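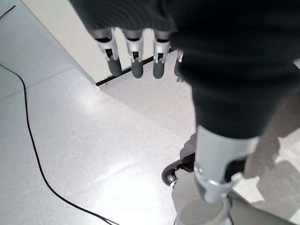

**Session 4: Good practice around humanoids and storage carts**
Handout for the Tanasarn short course, Thursday, July 21, 2022
Prepared by Rungnapa Thepsuriya, with corrections from Beryl Sedgwick

Welcome back, everybody, and thank you for bearing with me last time when we ran over (again!). Today we leave the theory of risk assessment behind for a while and talk about the small, ordinary rules that keep a work area pleasant to be in. Most of them will sound like things your grandmother might have told you about her kitchen, and I take that as a good sign.

Please read this through once before the practical. Nattawut Mahawong will be walking between the groups, and he does like to ask questions.

## The floor comes first

Before you look at the robot, look down. Cables are the thing I fuss over most, and I make no apology for it. A thin black cable on a pale speckled floor is easy to see when you are standing still and thinking about cables, and surprisingly easy to miss when you are carrying a laptop and thinking about lunch. A shiny floor makes it worse, as the glare from the ceiling lights can wash out a good stretch of it.

Our house rules are these:

- Walk the whole area before power-on, including the strip along the wall.
- Run cables along the baseboard wherever they will reach.
- Gather up spare length behind the robot, well away from its feet and from yours.
- Bags, paper and packaging go outside the work area before you start.

Charoen Sukprasert would like me to add that tape is a temporary measure. If the same piece of tape is still there in October, you have a cable routing problem and you should come and talk to him about it.

## Drawers, and what a drawer does to your clearances

An open drawer changes the shape of the workspace. I know that sounds too simple to write down, but I have read a great many risk assessments in which the cart was measured with everything closed, and then the task turned out to be all about opening it. Measure with the drawer pulled fully out. Then look at where the robot's feet are, because toes and drawer fronts can end up sharing the same bit of floor. 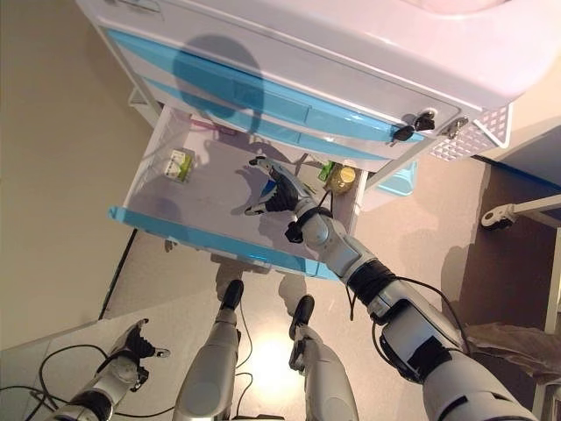

Think about the second arm too. It's natural to watch the hand that is doing the reaching, and people forget that the other one needs its own clear space — it may be hanging out over the floor quite a way from the task. On the observation sheet you will find a box for each arm, and I would like both of them filled in, please, even if all you write is "still."

As for what goes into the drawer, keep it light and keep it sparse. A small box and a jar with a lid are plenty for a first exercise. Glass is allowed in Session 4, but only with the lid on and only after your group has finished one clean run with something that won't break.

## Keys and locks

A key left in a lock is a small thing that sticks out, and small things that stick out get caught. Decide as a group, before you begin, whether the key is part of the task.

1. If it isn't, take it out and hang it on the hook by the door.
2. If it is, write down which lock it belongs to and how it should be sitting at the start. Check the space around it as well, looking for handles, rails and anything else the fingers could meet on the way.
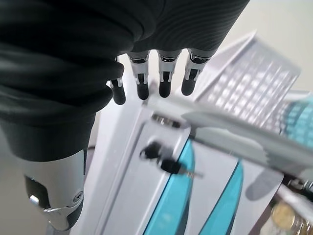 ## Sleeves and coverings

Fabric over the palm and wrist is fine with us, provided the fingers are free to move through their full range and nothing is bunched at the joints. Check it by eye before each run and again after. Please don't tug it straight while the arm is powered, however tempting that may be! Ask Prapai Paisan for a replacement if the cloth has started to fray.

## Before next week

Fill in your observation sheet and write 600 words on one rule you would change, with your reasons. I do read them all, usually with a large pot of tea, and two of the rules in this handout came from students. Sheets go in the tray outside Beryl's office.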